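Toy library loses its Monday room, hunts for new home

Vitmont's toy library has been told it has 24 days to clear out of the old Maurya Street hall, and parents say they only found out from a note stuck on the door.

The library has run out of the hall's back room for years. It lends toys, puzzles and ride-ons to families across Vitmont and the two neighbouring suburbs. Membership is 166 families at last count, most with kids under five.

The building's owner, property firm Gerusier, wants the back room for offices. Works start in February. The front hall stays open for dance classes and the Saturday market, but there's no storage there and the library can't pack everything away after each session.

Ravindra Sandhu has been running the Monday sessions since his eldest was in nappies. His eldest is now in high school.

"We got a note. One page, sticky tape," he said. "I rang the number on it and got a recorded message about parking."

Gerusier said in a short statement that the library's lease ran out last winter and had been rolling month to month. It said it had "valued the association" and would waive the final month's rent. It didn't answer questions about the notice period.

Mr Sandhu confirmed the lease had lapsed. He said the library asked twice for a new one and was told it was in hand.

The catalogue lists 1686 items. A lot of that is small stuff, stacking cups and farm animals and so on, but there are also two sandpits, a climbing frame and a train table that had to be sawn in half to get it through the door in the first place.

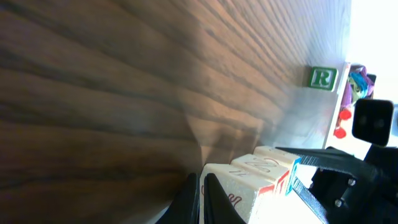

Families pay a yearly fee and can take home four things at a time for a fortnight. For some it is the only way they get to try the bigger toys. Several parents at this week's session said they'd joined for the toys and stayed for the tea urn.

One mum of twins said she had moved to Vitmont not knowing a soul. "I came in for a bouncer. That was three years ago. I've still got the same friends from that first morning." She didn't want her name used as her landlord is also Gerusier.

Another parent, a dad with a toddler on each hip, said he was more worried about the speech pathology drop-in which uses a corner of the room once a month. Waiting lists at the clinic are long. The drop-in is free and you don't need a referal.

The drop-in has been told too. No new venue for that either.

Council was asked on Monday if it had any empty rooms. A spokeswoman said staff were "working through options" and pointed to the old bowls club on Veridano Road, closed since the roof leaked. The roof is fixed. The toilets are not. She could not say when they would be, or what the rent might look like for a community group.

Mr Sandhu has been through the bowls club with a tape measure. Big enough, he reckons, with room for a proper sorting table. But it's a fair walk from the bus, up hill, and plenty of members don't drive.

"It'd do. I'd take it tomorrow if the loos worked," he said.

Two other places have been suggested. The scout hall is booked four nights a week and wants its floor clear. A shop on the main street has been empty for ages and the agent is asking more per month than the library takes in fees in a year.

There has also been talk of putting the lot in a shipping container and lending by appointment. Members weren't keen when it came up at the last meeting. No heating, no place to sit, no light to speak of in winter. And the container has to go somewhere, so you are back asking council for land.

An online petition had passed 1000 signatures by lunch time yesterday, well up on the day before. It asks Gerusier for a six-month extension and asks council to bring the bowls club repairs forward. Ward councillors have been sent a copy. One has replied so far, to say it had been recieved.

Borrowing stops at the end of next week so everything can be checked in. Members with toys out are asked to bring them back clean and with all their bits, in the bag they came in. Puzzles especially. Anything broken should still come back so it can be crossed off the list.

Late fees are being dropped until the move is sorted, so if there's a marble run under the couch from two summers ago, bring it in, no questions.

The library also wants:

Boxes with lids, medium, the kind you can stack. Wine boxes are too small.

A dry garage or shed, six months or so, ground level. The climbing frame does not do stairs.

Anyone with a ute or van on the last weekend before the handover. Fuel will be covered.

Fees already paid for this year will carry over, or can be refunded at the desk. Mr Sandhu said only one family had asked for their money back, and they were moving interstate anyway.

Sessions run as normal until then, 9.30am to noon, side door as the front steps are being redone. A meeting for members and anyone else interested will be held in the front hall on Monday at 7pm - kids welcome, bring a chair if you can as the hall's are going to be in use for the dance concert.

Council's next ordinary meeting is later this month. The bowls club is not on the agenda yet.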